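# A good word for the old office tower

*9 January 2021*

The woman who runs the repair bench at Prudov has a way of starting every answer with a story about some other computer, and I have learned to let her. We were supposed to talk for half an hour. We talked for most of an afternoon, and my tea went cold twice.

The shop takes in desktops that offices are finished with, cleans them up and sends them back out to schools and families. Last year 758 of them left the building, and she seems to remember a good many of them personally.

"People bring one in and they say sorry, it's only an old office machine," she told me. "And I say, don't you be sorry! Lay it on its side, get the panel off, and look how much room there is in there. You can get both your hands in. Try that with a skinny little laptop." 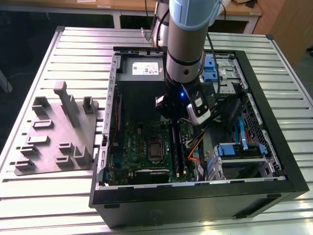 *Side panel off: the green Dell board, with the power supply above it and the blue hard drive caddy to the right.*

She is very fond of the colored plastic. Blue, she explained, usually marks the bits you are meant to touch, the tabs and rails and clips, and she wishes that whoever designs kitchen appliances would take the hint. She once spent an entire evening trying to get the filter out of a Javadeck vacuum cleaner (this was one of the stories) and would have given a great deal for a blue tab.

I asked her what she does first when a machine is slow, and she said memory, nearly always memory, before she had even put her cup down.

"It's the nicest job in the whole computer. No glue, no tiny ribbon cables. You open the latches, line up the notch, and push straight down until it clicks. If it doesn't click, you haven't finished, and if it won't go at all, you've got it the wrong way around, so please stop pushing."
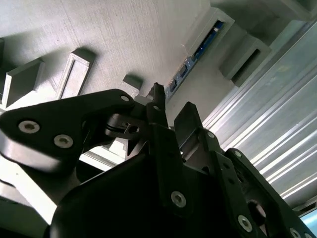 She likes to have the parts for a job set out before she begins, each one in a spot of its own, and she got that from her first job, at a little firm called Sjöberg, where she stayed 17 years. Over there you were sent home if a screw went missing. She laughed telling me this, but I noticed that the screws on her own desk were sorted into egg cups.

"You want to pick a module up by its edges," she went on. "Keep your fingers off the gold. And touch something metal first, the case will do. I've had new people so nervous they were practically holding their breath, and then an hour later they're asking if they can do the next one."
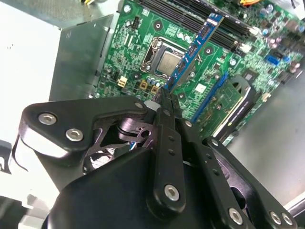
*A blue memory module over the black slots, with the processor in its socket to the left.*

Not everything gets saved. Machines past fixing are stripped, and the good parts go onto the Trodico shelves in the back hall, where she can put her hand on a spare drive caddy faster than I can find my car keys. She would like more shelves. She would also like people to stop throwing away the screws when they open a case at home, and she asked me to put that in print, so I have.

Before I left I mentioned that my own desktop had been wheezing since the fall. She wanted to know the model, the age and whether I had ever once blown the dust out of it. I had not. I'm to bring it in next week, with all its screws.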